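Trenmont Guest Apartments
Toaster Oven and Surroundings — Safety Checklist with Comments
Apartment 674
Date of check: 7 Jun 2020
Checked with: Flinent home appliance list, 12 points
Previous check: April

How to read this list: OK means no action. NOTE means the thing is acceptable but I would like it to be better. ACTION means it must be done before the next guest receives the key. Comments are under each point. I tried to keep them short, but point 4 and point 6 became longer than I planned.

1. Oven stands on a flat and stable surface
Result: OK
The oven stands on the wooden desk in the window corner. I pressed on each corner of the desk and it did not rock. The front edge of this desk is curved, so the space in front of the oven is not the same everywhere. All feet of the oven must be on the wood, well behind the curves. They are.

2. Surface can accept some heat
Result: NOTE
The top is light wood and it has a shine in the daylight. I found no dark marks under the oven when I lifted it. Still, I would put a heat-resistant mat under it, a little wider than the oven itself. We already have such a mat in the storage room from Flaser and it is the correct size.

3. Slot in the table top
Result: NOTE
There is a long slot with rounded ends cut through the top. It is useful for cables, but crumbs also go through it and fall to the floor. Please sweep under the desk every time, also behind the low wooden bar. In April this part was forgotten. The power cord may pass through the slot only if it does not press on the edge.

4. Free space around the oven
Result: ACTION
The list asks for free space on both sides, at the back and above. The back is fine, I measured 17 cm to the window side. On the left I have no complaint either, if the other things stay where they are. The right side is the problem. A pot with artificial sunflowers stands there, and it stands there because it looks nice with the light from the window. I understand this. But artificial petals and leaves can melt or burn, and guests turn the pot or push it closer when they need room for a plate.

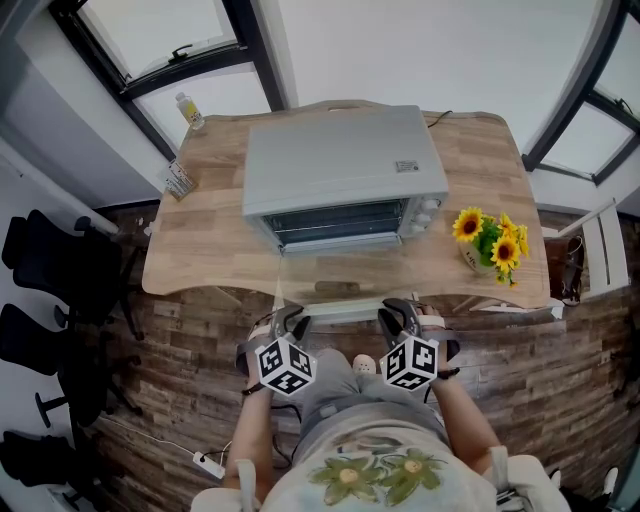 Please keep at least 30 cm between the flowers and any side of the oven. If this is not possible on the desk, the flowers must go to another place in the room. The shelf by the entrance would be good. I know that the person who decorated the apartment prefers the window, so maybe we can discuss it, but until then the distance is the rule.

5. Nothing on top of the oven
Result: OK
The top is flat, and a flat top invites people to leave bread, a towel or a paper bag on it. I propose to add one sentence in the guest folder: "Please do not put anything on the oven, also when it is off." The small label on the top, near the back, must stay readable. Do not scrub it with the rough side of the sponge.

6. Small items on the same desk
Result: ACTION
The plastic bottle with the white cap belongs on the kitchen counter. It was at the back corner on the left, far enough for today, but a plastic bottle has no work to do near an oven. The same for the small packet in the white wrapper at the left edge. Wrappers are light, and when a window is opened they can move. Put both away after cleaning. On this desk should be the oven, the mat and one plate, nothing more.

7. Power cord and plug
Result: OK
The black cord goes from the back of the oven to the rear right side. I followed it with my hand from the oven to the plug and I felt no cut and no soft place. The plug sits firmly in the wall. No extension cord may be used for this oven. It must have its own outlet, not shared with the kettle.

8. Cord does not touch hot parts
Result: OK
After cleaning, please look once more behind the oven. When it is pushed back quickly, the cord can be caught between the oven and the window wall.

9. Knobs and indicator light
Result: OK
Three round white knobs, one over the other, on the right side panel. All three turn without force and return to zero. The small red light is under the lowest knob. I tested it with the timer at the shortest time: it came on, and it went off when the bell rang.
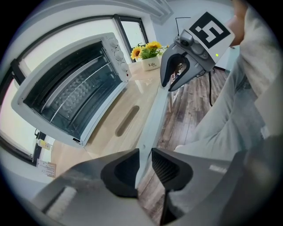 One remark for the guest folder. The old page is from the Fawzy oven that we had before, and it speaks about two knobs and a green light. Guests will be confused by this. Please take the old page out and print the new one, in large letters if possible.

10. Inside of the oven
Result: NOTE
The wire rack should slide straight into its rails and stop before it can fall out. It does, but the left rail is a little stiff. The back wall has ribs where fat can collect, and a flat cloth does not reach between them. Use a soft brush with warm water and soap, then leave the door open until everything is dry. No spray on the heating parts.

11. Door and glass
Result: OK
No crack in the glass. The handle is tight, I tried it in both directions. The door closes by itself in the last part, as it should.

12. Window corner
Result: NOTE
The windows with the dark frames give good light and also good air, so it is a pleasant place to prepare breakfast. But no curtain or blind may be hung behind this oven, not even a short one. When the oven is used the window can be open a little — only a little, so that the wind does not move paper or napkins toward it.

Actions before next arrival
Sunflowers moved to the correct distance (point 4).
Bottle and packet put away (point 6).

When possible
Mat from the storage room (point 2).
New page for the guest folder (point 9).
Left rail of the rack, try with a clean dry cloth first (point 10).

Please write your initials beside each action when it is done, and leave this sheet in the cleaning folder of 674.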